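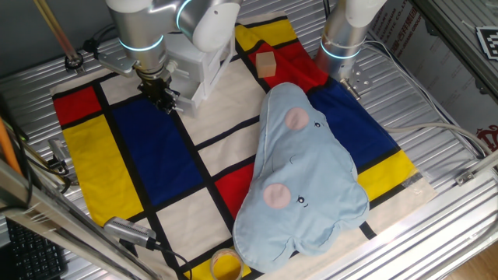
Grid cloth on the bench, both arms over it.

7/13/24
Ball aging, Stillutine trial, second batch

Picked up the second batch from the Linton training ground. Same model as in May, same panel count, different bladder supplier (Limsakul). The first batch lost too much rebound after aging and the attacking players complained about it first, mostly on driven passes along wet turf. Purpose of this run is to see if the Stillutine bladder coating holds pressure any better through the impact cycle.

Procedure unchanged. Inflate, rest overnight, weigh, drop test, cycle 2,000 impacts against the steel plate, rest overnight, repeat drop test. Eight balls in the run, six coated and the rest plain. Plain ones are marked with a pen dot next to the valve. Do not use tape, it comes off on the plate and changes the weight.

Notes on the cycle:
- Wheel speed drifted down in the last part of the run. Belt retensioned afterward. Impact speed for that part is flagged in the log.
- One plain ball went through the cycle with the valve facing the plate. Data kept but marked. The loader should put the valve at the side every time.
- Gauge was zeroed before the first reading and not again. Zero it between balls from now on.
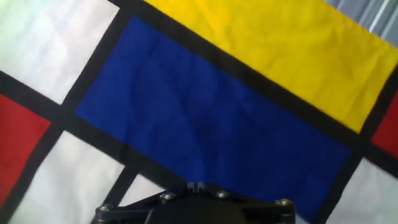 Blue panel at close range, with the creases in the cloth.

Pressure results. The coated balls sit in a tight group after cycling. The plain ones lost more and scattered more, but with so few of them the scatter does not say much. The ball with the valve toward the plate is the worst of the plain group, as expected. I would not quote a difference to the club yet.

Rebound results. Clean drops on the coated group came back at a mean of 605 mm on the turf tray, measured to the bottom of the ball. The plain group was lower. The tray infill was raked before each ball but not between drops on the same ball, so the later drops land on a flatter spot. Sakda Sriwong thinks this is enough to hide a small coating effect. I agree, and the tray procedure needs a line added.

Weight results. No change outside scale noise in either group.
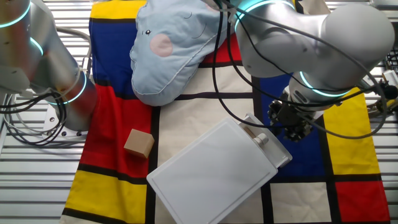

Does a drop in rebound on the tray mean the ball is slower off the boot?

Only in part. The tray test is a low speed vertical drop and depends heavily on the surface. Speed off the boot depends more on pressure and panel stiffness, and has to be measured on the kicking rig.

Kicking rig time is booked at Ingate once the turf there has been brushed. Plan is to take two coated balls and one plain, all from the aged set, plus a fresh ball as a reference. Same boot, same strike point, gate timing at both ends. Sakda wants a side-foot setting as well as the full instep, given that the complaints were about passing. The rig arm stop has to be moved for that - check the bolt torque after moving it. 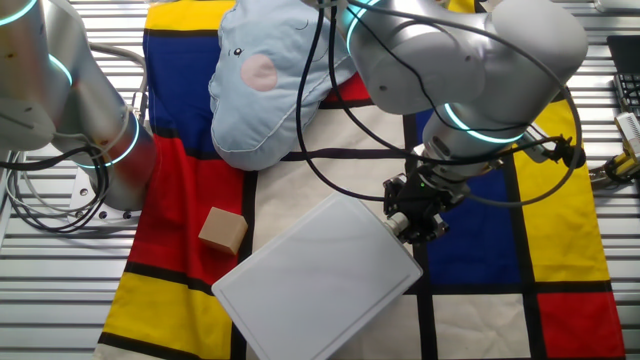

The fresh ball needs to be inflated at the same time as the others. In May it was pumped up on site from a warm car and read high for the whole session, and the reference numbers from that day are no use for comparison.

Open items:
- Rerun the flagged part of the cycle with the new belt tension.
- Add raking between drops to the tray sheet.
- Ask Limsakul for coating thickness and whether it covers the valve seat.
- Find out how the Linton staff store the balls between sessions. If they are left in the shed at match pressure, the aging cycle should include a warm soak.
- Send Sakda the raw pressure log, flagged rows included.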